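Drainage quote for a sloped backyard – French drain or regrade?

marlowhill
Hi everyone, first post here after a few months of reading along. We have a backyard that drops toward the house, and after every decent rain the strip along the patio turns into soup. Two landscapers came out in May. The first, Chauvin, wants to regrade the whole back half, add a swale along the fence and put down new sod, for $3328. The second, Clanex, says all we need is a French drain along the patio edge with a pop-up outlet by the side gate, for $1124. Both were very pleasant and both seemed sure of themselves, which has left me more confused than before they came! The soil is heavy clay, if that helps. I'd love to hear from anyone who has been through this.

pattywren
Welcome, marlowhill! We had the same mess at our old place and went with a French drain, and I was happy with it for the nine years we lived there. The trick is the fabric. Ask Clanex whether they wrap the trench or only put a sock on the pipe, and ask what kind of gravel they use. Our fellow used clean washed stone and it never gave us a minute's trouble. I'd take the smaller job first and see how the yard behaves over a winter – you can always regrade later, and you'll still have money left for plants, which is the fun part anyway.

dirtandgravel
I have to disagree with Patty a little, and I say that with affection because she talked me out of a terrible pergola once. If the ground falls toward the house, a drain at the patio is catching water at the last possible moment. In clay it mostly runs across the top, and one good storm will send it right over the gravel. I did this work for a long time and I'd want the grade fixed before I buried any pipe. How much fall is there between the fence and the patio, and where do your downspouts go?

marlowhill
I went out with a string and a line level before supper. It drops 4 inches over the last stretch before the patio, and it's nearly flat behind that. The downspouts, I'm embarrassed to say, both empty into the flower bed at the corner, right at the soggy end.

pattywren
Oh honey, the downspouts! Get those piped away before you sign anything at all.

dirtandgravel
Well, there Patty and I agree completely. Solid pipe, not perforated, and run it well clear of the foundation. Keep it separate from any French drain too, or you're just feeding roof water into the trench. With a drop like that I'd still regrade, but you may only need the strip near the patio done and not the whole back half. Ask Chauvin to price it that way. Make sure they keep the soil below your siding, and have them call for the utility locate before anybody digs.

Gilles Tessier
I'll add a word for the swale, since it's getting skipped over. We had one put in along our fence, wide and shallow enough to mow, and planted the low end with sedges and a red twig dogwood. I was against it at first because I pictured a ditch. These days it's my favorite corner of the yard, and the patio bed finally grows something besides moss. The sod was the one part I regretted paying for. Seed would have done fine with a bit of patience and straw.

marlowhill
Thank you all so much, this has been a huge help. I've called Chauvin back about the smaller regrade with seed, and my brother-in-law is coming over to help me with the downspouts. Gilles, does your swale hold water for long after a storm? We have a dog who would consider that a gift.

Gilles Tessier
It's usually gone by the next morning, though in early spring it can linger a day or so. Our old spaniel did find it, I'm afraid, and we kept a towel by the back door for that whole first season.
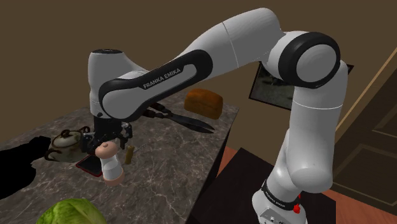
Once the grass had filled in she came back a good deal cleaner, so I'd get the seed down as early as your weather allows and put up a bit of temporary fencing while it takes. Do let us know what Chauvin comes back with.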